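Lunden Course in Packing and Dispatch
Unit 5: Mixed small goods, bagging and bin loading
Handout 2 of this unit. Read before the bench session.

5.1 Scope

This unit covers the handling of small retail goods that arrive unsorted and leave in a shared bin. Typical items are drinks in plastic bottles, snack packages, boxed toiletries and soft pouches. Glass, aerosols and chilled goods are covered in Unit 7 and are not handled at the bench in this unit.

The terms used below follow the Tumdale site manual. A bin is a rigid, open container with walls tall enough to hold goods without a lid. A tote is a bin with a lid. A bag is any flexible outer cover added at the bench, and does not include the maker's own wrapping.

5.2 Item classes

Goods are classed by how they behave under load.

Class A: rigid and flat-sided. Boxes and cartons. These stack and may carry weight.
Class B: rigid or semi-rigid and round. Bottles, jars, tubes. These roll, and they transfer load through a narrow line of contact.
Class C: soft and filled with air. Chips, crackers and similar snack packages. These must not carry weight.
Class D: soft and dense. Rice, sugar, refill pouches. These carry light weight but slump sideways.

A filled water bottle is Class B whether or not it has been bagged. Bagging changes how the bottle slides. It does not change how it carries load.

5.3 Bagging round items

A bottle is bagged when the order includes paper goods or when the customer has asked for separate wrapping. Use clear bags only. The label must be readable without opening the bag, as the check at the end of the line is done by eye.

Procedure:

Lay the bottle on its side on the bench.
Slide the bag on from the base end.
Press out the air by hand, working from the base toward the cap.
Leave the spare length beyond the neck and fold it once.
Do not tie or tape the fold unless the order sheet calls for it.

The spare length should be long enough to fold and short enough to stay inside the bin wall. A long fold left open tends to catch on the rim during loading. Thin bags crinkle and hold small pockets of air – this is acceptable if the label can still be read.

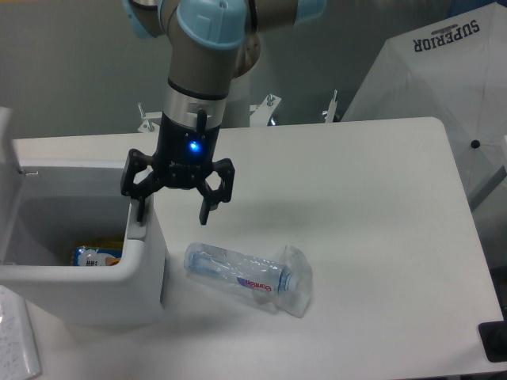
Figure 5.1. Bagged Evian water bottle on its side, with a snack package in the white bin at left.

5.4 Bench layout

Keep the bin to one side of the work area and the next item in front of the bin. The order sheet stays on the bench where it can be read at all times. White or light gray bench tops are preferred at Tumdale for general goods, although clear packaging can be hard to pick out against them under flat lighting. Where this is a problem, use the side lamp at low power.

The cap end is the reference end of a bottle. When a bottle is written up in the log, its direction is given by the cap, never by the label.

5.5 Loading order

The default order is D, A, B, C. Dense soft goods go in first and fill the corners. Boxes follow. Bottles lie in the channels left between boxes, with caps all facing the same way. Snack packages go in last.

If a Class C item is already in the bin when a bottle comes to the bench, take the Class C item out, place the bottle, and return the Class C item on top. Do not push a bottle down beside a snack package. The seal along the top of the package is the weakest part and usually fails before the film does.

The load is limited to 60 percent of bin height for mixed orders going out by the Van Damme route, where bins are stacked without lids.

5.6 Recording

Use form 1003 for any order with two or more classes. Enter the class letters in the order loaded, followed by a small b for each bagged item. A box, a bagged bottle and a snack package are written A, Bb, C. Relabeled goods from Rirora keep their original class.

5.7 Bench exercise

Work in pairs. Each pair receives a mixed set with at least one item from each class. Sort, bag where required, load, and complete the form. Exchange bins with another pair and check their form against the load before unpacking. Note any mismatch in the margin and initial it.

Reading for the next session: site manual, section on lids and stacking.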